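Stesura Teaching Kit – Set-up Guide
Section 4: Recording a task by hand

4.1 Before you start

In this section you record a household task with your own hands, while you wear the head camera. The robot learns from these recordings first, and after that you correct it by remote control (see Section 5). Please read the whole section one time before you put on the headband.

You need:
Headband with camera, charged
Belt unit with the short cable
Remote pedal
The task card for the room you are working in

The examples in this section use the task card "Wipe bathroom counter" from the Clerora home set. For the other cards the steps are the same, only the work is different.

4.2 Fitting the headband

1. Put the headband on so that the camera sits in the middle of the forehead. Tighten the rear knob until the band does not slide when you nod.
2. Connect the short cable to the belt unit. The plug goes in only one way. Do not force it.
3. Switch on the belt unit and wait for the steady green light. A blinking green light means that the unit is still looking for the Seixas hub.
4. Stand at your work place and look down at the surface as you will do during the task. Open the preview on the tablet and check that both hands are visible from the wrist to the fingertips.
5. If the hands are too low in the preview, tilt the camera down one click and check again.

Note: The preview has a small delay. This is normal and has no effect on the recording.

Caution: Do not walk on stairs with the headband on. The cable can catch on a handrail.

4.3 Preparing yourself and the room

6. Roll your sleeves up to the elbow. Long sleeves hide the wrist, and the hand tracking then loses its position.
7. Take off rings, watches and bracelets.
8. Switch on the room light and leave it on for the complete session. If there is a window, set the blinds before the first recording and do not move them between recordings.
9. Put away papers, medicine packages and anything with a name or address on it. Cover the mirror if your face can be seen in it.

Note: Shiny surfaces are allowed. A wet counter or a chrome faucet gives reflections, and the robot must learn to work with them. Only change the light if the preview shows a large white area where your hand should be.

4.4 Recording the task

10. Hold both hands open over the surface, palms down, and press the pedal. Wait for the short tone.
11. Keep the hands still for 2 seconds after the tone. The software uses this time to find them.
12. Pick up the cloth and do the task at a calm, even speed. Work as you would at home, but do not hurry.
13. Keep your eyes on the place where you are wiping. When you look away, the camera looks away too.
14. Use the same hand for the cloth from start to finish. The other hand may rest on the counter, move objects or stay in the air – all of this is useful for the robot, as long as the hand stays in view.
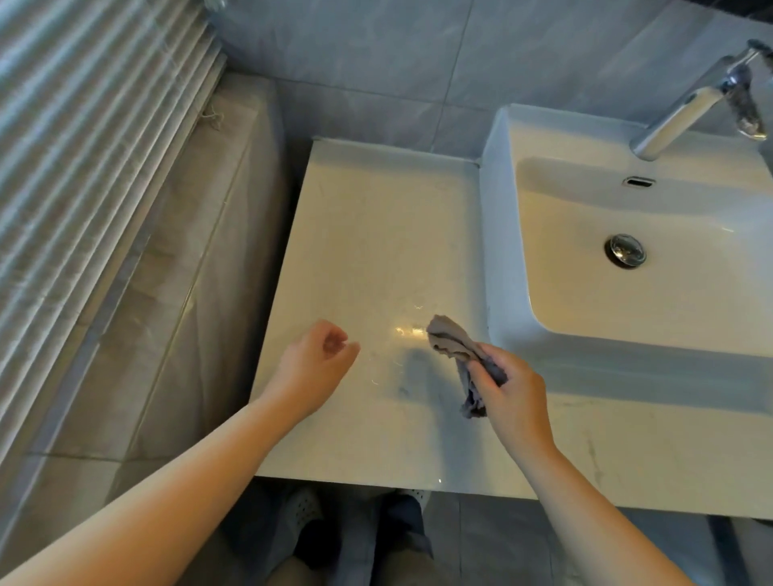

15. Wipe up to the side of the basin and along the front edge. Edges are the most difficult part for the robot, so go over them slowly and let the cloth follow the shape.
16. When you are finished, put down the cloth, open both hands again and press the pedal. Two tones mean that the recording is saved.

Caution: Water must not reach the belt unit. If it becomes wet, switch it off, remove the cable and let it dry before you use it again.

4.5 How many recordings

For one task card, make 20 good recordings. Change small things between them: the place of the cloth, the starting corner, the amount of water. Do not change the height of the camera.

One recording may be up to 300 seconds long. After this limit the unit stops by itself and gives one long tone. The recording is kept, but it is marked as incomplete.

4.6 If something goes wrong

You dropped the cloth: Pick it up and continue. Do not stop the recording.
No tone after pressing the pedal: Check the pedal battery, then repeat step 3.
Message "Hand lost": One hand was out of view for too long. Delete the recording and repeat from step 10.
Message "Hub full": Send the finished recordings to Stostska from the tablet menu – Recordings, Send all – and wait until the list is empty.

Continue with Section 5, Correcting the robot by remote control.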